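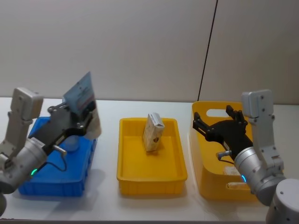

What goes in which bin when small goods are sorted on a table?

Small boxed items and thin packages are grouped by where they go next, and each bin stands for one place. The color is the only thing a sorter needs to look at.

Bins on the Table: Small Goods Sorting at Motum
Posted January 9, 2024

This gallery shows part of the sorting table at Motum, the small parcel shop on the ground floor of the Henríquez building. The shop handles mixed household and pharmacy goods, most of them light enough to pick up in one hand. There are around 1,000 items on the shelves in a normal week, and nearly all of them pass over this table at some point.

The table is white and stands against a pale gray wall. The bins on it are plastic, in blue and yellow. Shallow bins are used for goods that need to be seen from above. The taller yellow bin, with the oval handle hole in its back wall, is for finished groups and is carried away when it is full. Full means 20 items, or fewer if there are bottles among them.

Color rules changed in May. Before then every bin in the shop was blue and the groups were told apart by paper slips, which fell out. The slips are still used for returns.

Bags and bottles

Soft bags are the slowest thing to sort. They fold over labels and slide under heavier goods, so they are stood on end against a wall of the bin when there is room. The blue bin has a bag with grayish-silver contents next to a clear plastic bottle, both upright, and the bag rises above the rim.
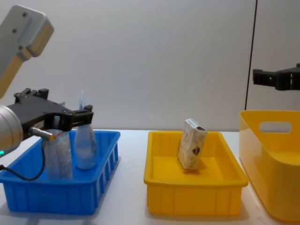
Boxes and cartons

Cartons are easier. They stand by themselves, they have a printed face, and they can be turned so the label is toward the person checking. Patterned boxes with pale printing are the exception — the name is often small and has to be read up close.

Bottles and boxes can share a bin as long as the bottle stays upright. Our rule is no more than three bottles to a shallow bin. Glass goes in last.

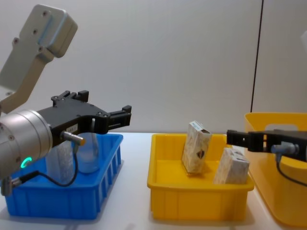
Blue bin with a bottle and a pale patterned box, yellow bin in the center of the table.

Other galleries in this series: Shelf Labels at Senusus, 7 pictures. Packing Paper and Tape at Proltine.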